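关于我们

首页 ｜ 服务范围 ｜ 收费 ｜ 常见争议 ｜ 关于我们 ｜ 联系

Saretix 是一家看装修报价单的小公司，办公室在 Coston。我们不装修，不卖材料，不介绍施工队，也不收施工队的钱。客户把报价单、合同、图纸发过来，我们逐行读，把看不懂的、重复的、写得太漂亮的地方标出来，附上意见寄回去。

大多数公司的“关于我们”都会讲一个创业故事，最后落在“用心”两个字上。我们审过的报价单里，封面印着“用心”的很多，没有哪一份因此便宜过，也没有哪一份因此少漏一项防水。所以下面尽量写具体的东西，您读完可以自己判断要不要找我们。

怎么开始的

公司的创办人是 Hằng Lý，之前在一家建材经销商做了多年核价。核价这份工作的内容，说白了就是知道一样东西进来多少钱，再决定它出去写多少钱。她离开的时候带走的是一种职业病：看见“综合单价”四个字就想问，综合了什么。

起因是她帮自己姑姑看一份旧房翻新的报价。报价单里有一行叫“基层综合处理”，金额 3826，没有面积，没有做法，没有材料名称。她打电话去问，对方说这是行业惯例。她又问惯例是哪一年定的，谁定的，对方说要回去查一下。到今天也没有查到。

姑姑后来还是用了那家施工队，价钱谈下来一部分，基层综合处理改成了三行，每一行都有面积。我们不打算把这件事讲成一场胜利。工期照样拖了，阳台的门照样重装了一回。看报价单能解决的是报价单上的问题，施工现场有它自己的一套麻烦。

第二个加入的是 Chiến Giáp，做过现场监理，脾气不太好，写出来的意见倒是很耐读。他和 Hằng Lý 对很多事看法不同。她认为一份报价单里最值得怀疑的是总价后面那个折扣，他认为是工期那一栏。这个争论没有结果，所以我们现在两样都查。

我们到底做什么

我们的主要服务叫书面审读。您提交材料之后，由一个人先读，另一个人再读，两份笔记合并，有分歧的地方会照实写出来。有的客户不喜欢看到分歧，觉得花钱就应该买到一个统一的说法。我们理解，但装修里很多问题本来就没有统一的说法。比如厨房台面下面要不要加一层垫板，两个有经验的人可以吵一个下午，都有道理。把这种事写成斩钉截铁的一句话，看着专业，对您没有帮助。

书面审读会看以下这些内容：

重复计费。拆除费里已经含垃圾清运，后面又单列一行清运，这种最常见。

计量单位。同一样东西，前一页按平方米，后一页按“项”。凡是按“项”的，我们都会问这一项里有什么。

材料名称。“优质”“进口工艺”“环保级”都不是材料名称。遇到这些词，我们会建议您请对方写出品牌、型号和规格，写不出来就先不要签。

付款节点。开工前要付多少，水电完成后付多少，验收后还剩多少。尾款留得太少的合同，我们一律标红。

增项条款。许多总价很好看的报价单，好看的部分都在这里还回去了。

除此之外还有电话说明，四十五分钟以内，由写意见的人亲自打。我们没有客服部门，接电话的人就是读您材料的人，所以有时候会等。星期日不接电话。

我们不做什么

这一节比上一节重要，请多看一眼。

我们不给施工队打分，也不出推荐名单。经常有人问，你们看过这么多报价单，总知道哪家靠谱吧。我们知道哪家的报价单写得清楚。写得清楚的公司，现场做得好不好，是另外一回事，我们没有证据，不想假装有。

我们不承诺能帮您省多少钱。同行的网站上常见这样的话：平均为业主节省百分之多少。这个平均值怎么来的，我们很好奇。拿最初的报价减去最后的成交价？那么最初的报价喊得越高，节省就越多。照这个算法，报价最离谱的施工队和审价公司合作起来最有成绩。我们自己也想过统计一个类似的数字，Mỹ Quách 花了一个三月整理旧档案，整理完之后的结论是：这个数字可以算出来，但她不愿意签字。于是没有放到网站上。

我们不看风水，不评论您的审美。有位客户想把卧室墙面全部刷成深红色，问我们的看法。我们的看法是底漆那一行少算了一遍。

我们也不做法律意见。合同里涉及诉讼和仲裁的部分，请找律师。我们可以告诉您哪一句读起来奇怪，至于奇怪到什么程度会影响官司，那是别人的专业。

几句关于行业说法的话

既然是介绍自己，顺便说说我们不信什么，这样比较容易看出我们是什么样的人。

“全包一口价”。一口价的前提是双方对“全”的理解相同。我们读过的一口价合同，后面都跟着一张不包含项目的清单，字体比正文小。建议您先读那张清单，读完再回头看总价。

“零甲醛”。请对方出示检测报告，看清楚检测的是哪一种产品、哪一个批次、送检的是谁。如果报告上的样品是一小块板材，而您买的是整套封好边、打了胶的柜子，那么这份报告说明的是那一小块板材。

“终身质保”。谁的终身？产品的、公司的，还是您的？这个问题我们写信问过几家供应商，收到的答复长短不一，没有一份正面回答。质保年限写成具体数字的，哪怕只写 10 年，也比终身两个字好用，至少能拿着合同去找人。

“限时优惠”。优惠到本周末截止，下一周的客户拿来的报价单上写的还是到本周末截止。折扣我们不反对，只是请您不要因为一个日期就当晚付定金。

“大理石就是高级”。天然石材好不好看，由您自己决定。我们关心的是报价单上写的“大理石”究竟是天然石材、人造石还是带石纹的板材，厚度多少，接缝在哪里，开孔和磨边另不另算。厨房里的石材台面怕酸、怕油渍，有的需要定期做防护，这一条销售的时候讲得很少。另一方面，说石英石“完全不渗透、永远不变色”的宣传册我们也见过，照样不信。

“这个价格我是亏本给您做的”。没有人长期亏本做生意。如果他真的亏了，您更应该担心他在哪里补回来。

反过来，也有一些对施工队的指责我们不信。网上流传的“装修十大黑幕”一类的文章，半数以上抄来抄去，作者大概没进过工地。比如说水电改造收费高就是宰客，这话太笼统。老房子的墙里面什么样，开槽之前谁也不敢打包票，费用有浮动是正常的。我们要看的是浮动的规则有没有提前写下来。利润也不是坏事，一家没有利润的施工队做不到您验收的那一天。

收费

每份书面审读按页数和户型收费，最高 3000，超过这个数的部分我们自己承担。价目表在“收费”页面，没有会员价，没有早鸟价。电话说明包含在内。

如果我们读完认为报价单没有什么值得说的，会照实告诉您，并退还一半费用。这种情况不多，但是有。曾经有客户收到退款后来信，怀疑我们没有认真读。我们把标注过页边的扫描件寄给了他，他回信说字太潦草。这一点属实，现在改成打字了。

为什么不全退？因为读是真的读了。

我们的收入只有审读费这一项。没有广告，没有返点，没有“战略合作伙伴”。您当然可以不信这句话，换成我们也会先存疑。每年的收支简表放在网站底部，格式很朴素，欢迎下载后挑错。去年有读者指出一处小计与合计对不上，我们核对以后发现他是对的，是办公用纸那一行漏加了。更正版和原版都留在页面上。

人员

公司现在有 4 个人。

Hằng Lý，创办人，负责单价和材料部分。不喜欢“综合”这个词，写邮件很短。

Chiến Giáp，负责工期、工序和付款节点。他写的《水电验收时带什么》可以在“常见争议”页面读到，文章里没有推荐任何工具品牌，来信询问品牌也不会回答。

Mỹ Quách，负责档案和合同条款。如果您收到一封追问附件第几页在哪里的邮件，是她写的。请尽量找给她。

Nhàn Châu，负责厨房和卫生间。柜体、台面、五金、挡水条、墙砖收口都归她。她坚持要看带尺寸的平面图，手绘的也行，但效果图不算。效果图里的厨房通常没有插座，也没有电饭锅。

外部顾问 Tài Quan 不属于正式员工，遇到结构方面的问题我们会请教他，费用另计，事先告知，由您决定要不要。

另外，Coston 还有一家叫 Đỗ 的装饰公司，名片颜色和我们的很像。两家没有关系，也没有过节，他们的信件偶尔送到我们这里，我们会转过去。

在 Ikcombe 的工作日

每隔一段时间我们会去 Ikcombe，在那边的社区图书馆借一张桌子，当面看报价单，不用预约，排队即可，看完为止。当面看只给口头意见，没有书面报告，也不收费。有人问这是不是为了拉客户。有一部分是。来过的人后来委托书面审读的，确实有几位；更多的人听完口头意见就够用了，再没有联系过我们，这也很好。

去 Ikcombe 请带纸质材料。用手机翻几十页的表格，对双方的眼睛都不友好，而且很难看出前后两页的单位不一致。照片可以带，尤其是台面转角、水槽一侧和插座的位置，拍得普通一点就行，不必收拾。

关于客户评价

这个网站上没有客户评价。评价可以挑选，可以修饰，也可以自己写。我们收到过一些感谢信，也收到过两封措辞严厉的投诉信，都存在档案里。其中一封说得有道理：我们把一种墙面找平的做法误读成了另一种，导致业主和施工队白吵了一架。费用已经全额退还，我们也向那家施工队写信道了歉。另一封我们至今不同意，但当事人的意见原文可以来办公室查阅，涉及个人信息的地方已经遮去。

如果您一定要看点什么再决定，建议去看“常见争议”页面里那几份隐去姓名的审读样本，读一读我们的标注是否说得通。读完觉得我们太啰嗦，那么实际收到的也会这样啰嗦。

厨房材料怎么准备

厨房是争议最多的一间，也是 Nhàn Châu 退回补件最多的一间。除报价单以外，请附上台面的材质、厚度和延长米的算法，墙砖或马赛克的铺贴面积，插座的位置和高度，以及打算长期摆在台面上的电器。最后一项经常有人觉得多余。电器放在哪里，直接关系到插座够不够、吊柜底边留多高，这些到了安装当天再改都要加钱，而加钱的那一行多半又叫“综合”。 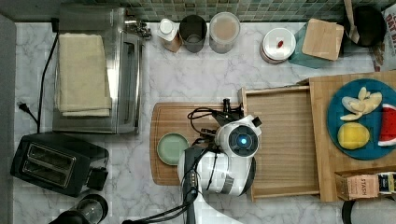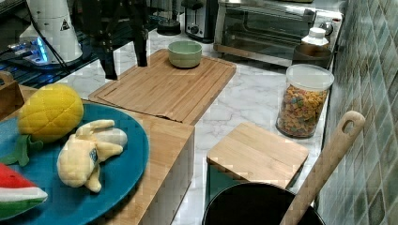
厨房台面，白底灰纹大理石。

联系我们

办公室在 Coston，来访请先写信。材料请通过“联系”页面上传，单个文件太大的话分开传，文件名写清楚是报价单还是合同，不要叫“最终版”“最终版改”“真的最终版”。收到后会有人回复，告诉您由谁先读、什么时候能读完。如果施工队要求您当天签字，请在信件标题里注明，我们会先看付款节点和增项条款这两部分，其余的随后补上。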